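Threads > Robotics > Moushumi Selvanayagam

Everyone selling a multi-fingered hand right now tells me the two-finger gripper is finished. I've been trying the two kinds on the same bench, so a few notes while I'm still annoyed.

The hand is the Nedusero. The two-finger is a plain parallel type we've had since February. Same table, same steamer, same buns. Both are being driven through the Clerkideo controller, so at least I can't blame that for the differences.

Why buns? They're soft, they're a bit uneven, and they show every mistake. A wooden block forgives you. A bun keeps the dent.

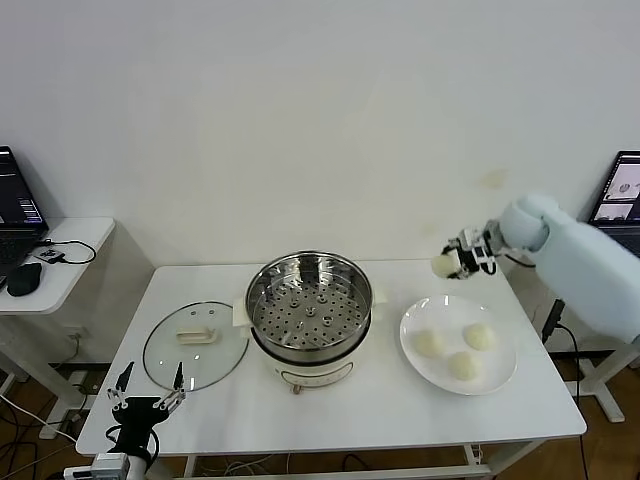
The number I keep hearing for the hand is "near-perfect on soft food." Over what? One kind of food, one plate, one person who knows where to stand? I asked the Palaniappan reps for the failure clips. Still waiting.

My own runs so far: 12 tries each, plate to steamer. The hand dropped 2. The two-finger dropped 3. If you want to call that a win for the hand, go ahead. I wouldn't put money on it with so few tries.

What I will give the hand: fewer dents. With the thin fingers you get two neat pinch marks unless the force is set very low, and then you get drops. The hand spreads the load better. That part of the pitch holds up.

What the pitch leaves out is setup. The two-finger took me one coffee. The hand took over 4 hours before I trusted it near anything breakable, and most of that was finger calibration. Then I restarted the controller and had to do part of it again.

Also, the steamer basket is shiny and full of holes, and the depth camera hates it. I get patches of nothing right where the bun is supposed to go. No gripper fixes that. Half of what people call "dexterity problems" in my logs are camera problems.

And the glass lid. I haven't let either of them lift it yet. The Jivulix demo shows a lid being picked up very smoothly, but theirs is metal with a big loop handle. Show me glass with a handle like ours and I'll pay attention.

Someone asked if I'd buy the hand. For buns, no. For a kitchen job where the object changes every minute, maybe, if the calibration survives a restart and the price drops a lot.

Next up is the two-finger with soft pads glued on. Cheap, ugly, and I suspect it closes most of the gap on dents. If it doesn't, I'll post that too.

Last updated 29 Jul 2026

More from this author
Wrist camera or head camera: I tried both and kept arguing with myself
Clerkideo controller, first impressions
Things demo videos cut out
Cable routing is a real job

Contact | © Moushumi Selvanayagam | Back to top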